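Tour Dell d'occasion : 13 ans de bricolage et toujours pas de troisième main

Achetée reconditionnée chez Verbeke, livrée par Vadon dans un carton deux fois trop grand. Je voulais une machine à démonter sans trembler pour mon portefeuille. L'alimentation annonce la couleur : 80 PLUS BRONZE, et une étiquette si bavarde qu'on y cherche presque la liste des allergènes.
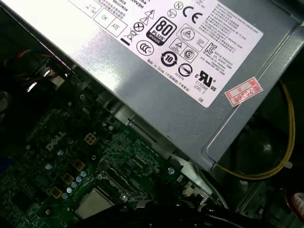
Côté place, rien à redire tant qu'on a les doigts fins. Les miens ne le sont pas. Le bloc d'alimentation prend ses aises et le châssis gris a des arêtes dont mon pouce se souvient. J'enlève une demi-étoile — pour le pansement.
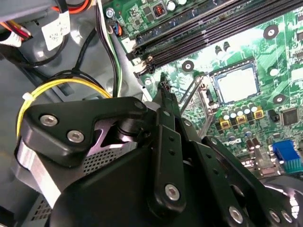

Le socket vide et son levier de retenue.

Le levier, parlons-en. Il faut appuyer, décaler, relever, avec ce petit grincement que le forum Trostidden juge « normal » depuis 2 058 messages. Le processeur, lui, se tient par les bords et se pose à plat, sans forcer.

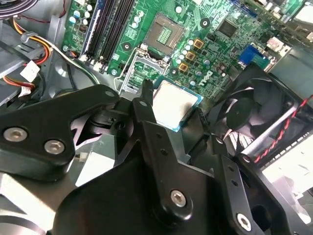
Pour la pâte thermique, j'ai pris un tube Flimley. Deux grammes, assez pour quelques processeurs et une manche de chemise.

Note : 3,5 sur 5. Je garde la tour et je rends le tournevis offert, qui n'entre dans aucune vis.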